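Some of you asked me what happened with the bicycle thefts at Nollholm station. I followed it since July, so I will write what I know in a few posts.

First, the size of it. The police now say 261 bicycles were reported stolen from the station area and the streets behind it. I think the real number is higher. Two neighbors on my own street never made a report, they only bought new locks.

The police searched a rented storage unit in Lultier on Tuesday, early in the morning. Inside were 29 complete bicycles and many parts, mostly wheels and batteries. Two people were arrested. Their names are not published, and please do not write guesses in the replies, I will delete them.

How it worked, according to the police statement: one person cut the locks between 5 and 6 in the morning, the other waited with a van on the side street. The whole thing took about 11 minutes, including loading. For a regular commuter it looked like a repair company doing its job.
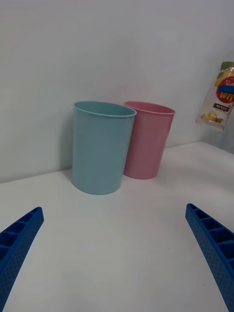
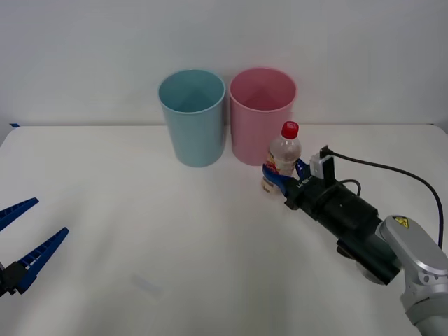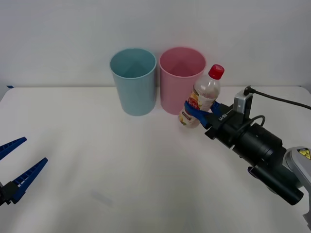 Two cups, a blue one and a pink one.

The bicycles were sold in another region, through online ads with very few photos. A buyer became suspicious when the frame number on her new Haruna was scratched but still readable. She called the police herself. I find this brave, because she knew she could lose the bicycle and her money.

She did lose the bicycle. It went back to its owner in Nollholm. If she gets her money back depends on the court, and this can take a long time.

Many people ask about the Truva lockers on the north side. As far as I know, no bicycle was taken from inside a locker. But there are few lockers and the waiting list is closed at the moment. I asked the station office when it opens again and they could not tell me.

If your bicycle is missing: look for your frame number first. It is often on the purchase receipt, or on the insurance paper. Then call the police station in Nollholm and give them the number of your report. Without a report they cannot return anything to you, also when you recognize the bicycle.

If you did not make a report at that time, you still can. A friend did it last week at the front desk and the officer was very polite about the delay.

One correction to my older post. I wrote that the cameras at the south entrance were broken. The station office says they were working but pointed at the ticket machines. I am sorry for the mistake.

The first hearing has no date yet. I will add it to this thread when I have it.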